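The linen room at Trumwood

Priya Crenshaw has worked at Trumwood, a house for weddings and dinners, for longer than the machines have. When we spoke, she wanted to begin with the napkins.

"Before, we folded 700 for a big weekend, all by hand," she said. "Now Hasness folds them in the cellar and I check 30 from each load." Hasness is the folding line, bought in June. The staff call it by the maker's name, as if it were a colleague.

Did anybody lose work? She thought for a moment. "Two people moved to the dining room. One of them likes it, one does not -- she misses the quiet." The morning shift became 90 minutes shorter, and she had to argue that the pay should stay the same. It did.

Some work is still done with the hands. The machine cannot pack the cloths in boxes, and it does not know which table they are for. "I close the lid myself," she said. "Then I know what is inside, and if it is wrong, it is my mistake." 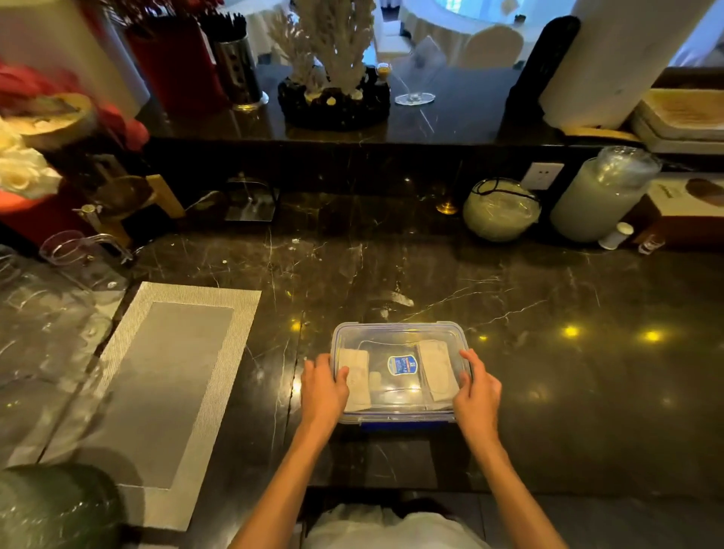
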